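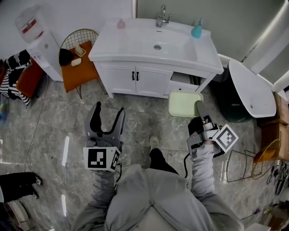
Getting the fingers right

Home Archive Projects Parts Bin About

So I've been rebuilding the hand-held grippers at our shared workshop since January, and the tray is what finally made me redo the fingers. My first set had flat pads, and thin plastic just skated off them (I said some words). The new ones are black with a textured inner face, and I love them! We do all our trials around the bathroom vanity now, drawer, basin, soap stuff and all, and I've named this version Fudska because version numbers make me sleepy.

The grip itself took me 37 prints to settle on. Most of that was me fussing with the angle of the tips, which have to meet squarely or a shallow tray twists on the way up. I also moved the marker bracket out to the side, where my sleeve doesn't get in front of it.

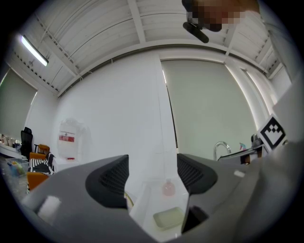

Dagný Riis wrote in to ask why I don't soften the pads even more, given that her own Hviid fingers are practically sponge and she hasn't dropped a bottle in 100 tries. Fair question! I tried it, and the squishy ones felt great on round things but sagged on a flat edge, so I went back to a firmer mix.

She's also right that my trigger spring is too stiff. After 9 pickups my hand aches, so a lighter one is on order.
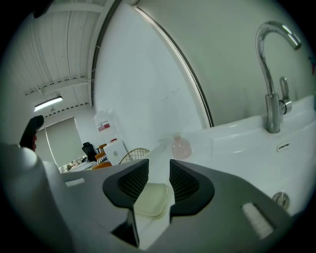 Next up

New spring, shorter cable, and then the drawer again, starting with it nearly shut. I'll post the finger files once I've cleaned up the screw holes.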